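Section 4: Setting Up and Playing with Your Foam Shape Sorter

Welcome to the best part of the Brimetti foam set! The board and blocks are light, quiet and really satisfying to handle, and setting up takes no tools at all.

Before you start

Pick a flat, level surface. A low-sided tray or play box is terrific, as a dropped block stays close by and nobody has to crawl under the couch. Leave enough room to set spare blocks down beside the board.

CAUTION: Foam can be bitten or torn. Remove any damaged block from play right away, and stay with young children the whole time.

Filling the board

1. Lay the board flat with the holes facing up. The grid has three rows of three.

2. Start with the back row. It's much easier to reach over an empty front row than a full one!

3. Stand each block upright over its hole and turn it slowly until the outline lines up. The star takes the most patience, so give it a little wiggle.

4. Press straight down with your palm. Stop when you feel resistance and check the outline again.

5. Work forward, one row at a time, and keep the blocks you haven't placed off to the side.
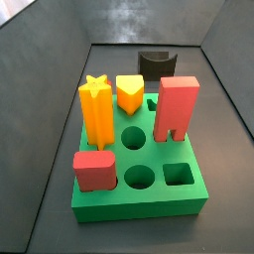
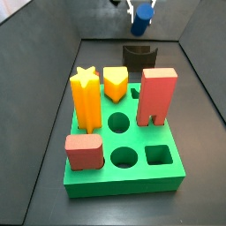
The yellow star, yellow pentagon and red arch in the back row.
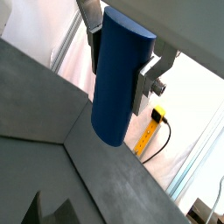
NOTE: A tall block may lean a bit in its hole. Lift it out, straighten it and press again, with a finger on each side.

Once the board is full, take everything out and go again! Try these:

- Call out a color and find every block that matches.
- Place a block by feel, eyes closed.
- Take turns, one block each, until all the holes are full.

Cleaning and storage

6. Wipe the board and blocks with a damp cloth and a drop of mild soap. Get a corner of the cloth down into the holes, where crumbs love to hide.

7. Let everything air dry for 8 hours. Keep foam away from heaters and strong sun.

8. Store the set flat with nothing heavy on top.

CAUTION: Do not put foam parts in the dishwasher or dryer.

For replacement blocks, see Section 6.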